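Ticket 2188
Subject: Green mouse in the reading room, pointer jumps and stops
Site: Gough, upper floor
Opened: 25 November 2020
Priority: Normal
Status: Closed

Reported problem

Pointer skips sideways on the shared laptop and sometimes stops for a few seconds. Scrolling still works while the pointer is stuck. The laptop was moved from the front desk to the big wavy-edged table in July and the mouse went with it. Complaints began after the move. The person at the desk has already restarted the laptop twice and changed the battery in the mouse once.

Equipment

Wireless mouse, green, scroll wheel, two buttons. Asset label 259.
Mouse pad with a wrist rest, pale, pink markings. No asset label, not on our list.
Receiver plugged into the left side of the laptop.
Laptop image: Brarico standard, no changes.

Log

Entry 1. Took the laptop off the table and tried the mouse with the spare machine from the Bretollow office. Same skipping, so the laptop is not the cause. Put the laptop back in the cupboard for the rest of the work.

Entry 2. New battery from a sealed pack. No change. Old battery tested fine and went back in the drawer.

Entry 3. Checked the outside of the mouse. Wheel turns, both buttons click with the same feel. Shell is not cracked. Cleaned the sensor window underneath with a dry cotton swab and got a small amount of lint out of it. 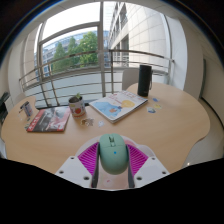 Pointer was better for a few minutes after the cleaning and then went back to skipping. The skips come when the mouse crosses the printed part of the pad. On a plain area it tracks normally.

Entry 4. Ran the mouse directly on the table top without the pad. Drew 10 slow circles in the paint program and 10 fast ones. No skips in either set. Repeated on the pad and got skips in both sets. I consider the pad the main cause of the sideways jumps.

Entry 5. The stopping is a separate fault. It happened on bare wood too, but only with the receiver in the left port. Moved the receiver to a short extension cable on the right side and could not get it to stop again. Left the cable in place and wrote the port change on the card inside the laptop lid.

Entry 6. Asked the desk about replacing the pad. They want to keep it because people like the wrist rest. Suggested a plain gray one with the same kind of rest from the Fisotent catalog. Desk will order it from their own budget. Until then the mouse should be used on the wood next to the pad.

Entry 7. Went back to the table before closing. The magazines and cans can stay along the far side, they don't affect anything. Mouse is off the pad, near the edge on the right. Please don't leave it any closer to the edge than this.

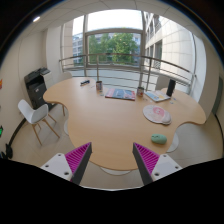
Resolution

1. Sensor window cleaned.
2. Receiver moved to the right side on an extension cable.
3. Plain pad to be ordered by the desk.
4. Mouse 259 stays in service. No replacement needed.

Time booked: 200 minutes, including the trip to Bretollow for the spare machine. Reopen under the same number if the pointer stops again with the receiver on the cable. For skipping on the old pad, no new ticket please.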